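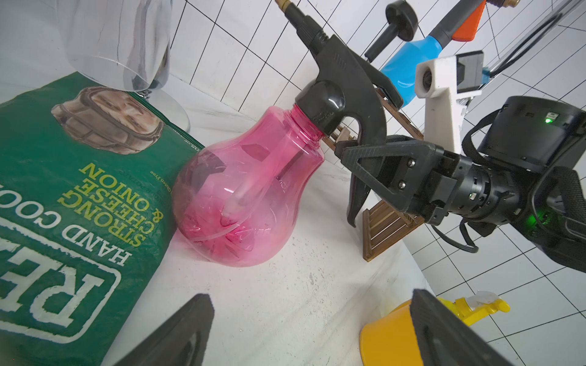
## Chapter 3: Stock on Hand

A shop owns things it hasn't sold yet. That's inventory. Simple enough, and then you try to count it.

Take Landia, a small store for home and garden goods. End of April, the stock card for the cleaning aisle says 798 items. The shelf count says 761. So 37 are missing on paper or missing for real — stolen, broken, miscounted, sold under the wrong code. The card can't tell you which. It only knows what people typed in.

The gap between card and shelf is called *shrinkage*. Learn the word, we use it in every section from here.

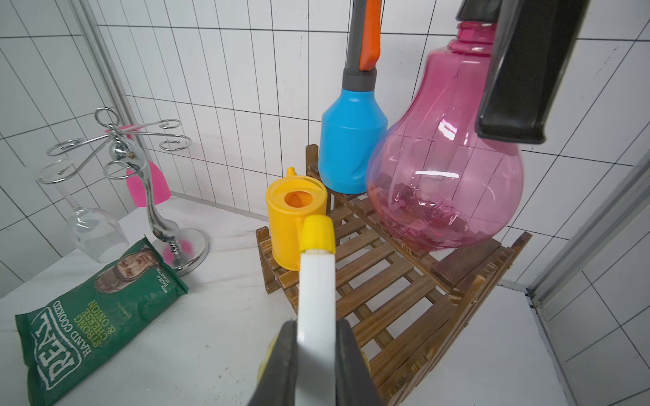

Emmanuel Rashidi objects that the word hides too much, that a theft and a typing mistake shouldn't share one name. Fair point. Most stores still lump them together at first count, then sort them out later. We'll do teh same and split them in Section 3.4.

Two ways to keep the card. *Perpetual*: change it with every sale. *Periodic*: leave it alone, count at the end of the month, work backward. Landia does the first. Its supplier, Sirna, does the second, with some 322 product lines and one tired spreadsheet.

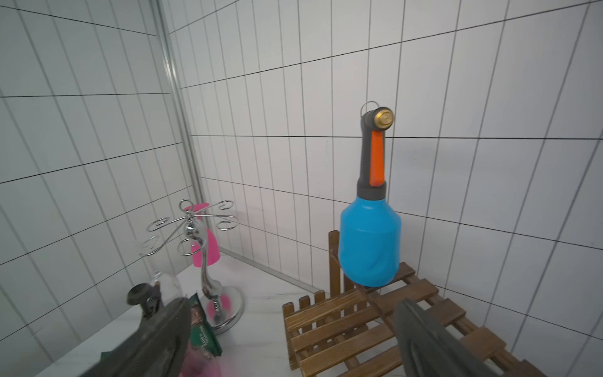 ### 3.1 What counts as one item

Decide before you count. A bottle? A case? A bottle and its refill? Write it on the sheet, top line, so the next person uses the same unit.

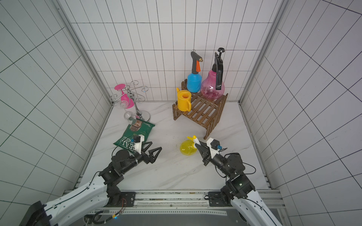
Damaged goods need their own line. Don't leave them in the main count and don't quietly throw them out — either way the card is wrong by morning. Same for anything opened or used. A see-through bottle is easier to judge, like the yellow one on its side on the marble-patterned floor, but an opaque one has to be picked up and checked. Record the code, the condition, your intials. Value comes later, in Section 3.2.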